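Pre-season walk-round, Drosten clubhouse and training pitch
Checked by Aqeel Rizvi, February 2020

Goalposts: OK. Gave both a proper shake and they didn't budge. Two net clips gone at the road end, I've put new ones on.

Pitch surface: needs work. There's a dip near the corner flag you could turn an ankle in (ask me how I know!). Sand and seed before the first scrum session, please.

Post pads: FAIL. One has split down the seam. Medon quoted us for a new set, and I'd say just order it. 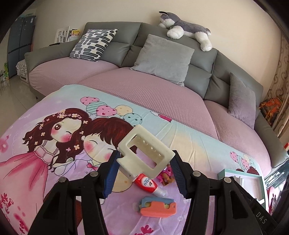

Scrum machine: OK, but the left brake is stiff. I oiled it and will look again in July.

First aid bag: 4 ice packs out of date, binned. Tape's fine, plenty of it.

Floodlights: OK apart from the one by the gate, which takes 5 minutes to come on. Meter reads 2,283 if anybody wants it.

Changing rooms: hooks loose in the away side, still on my list. Showers good and hot!

Next check before the Trnka friendly.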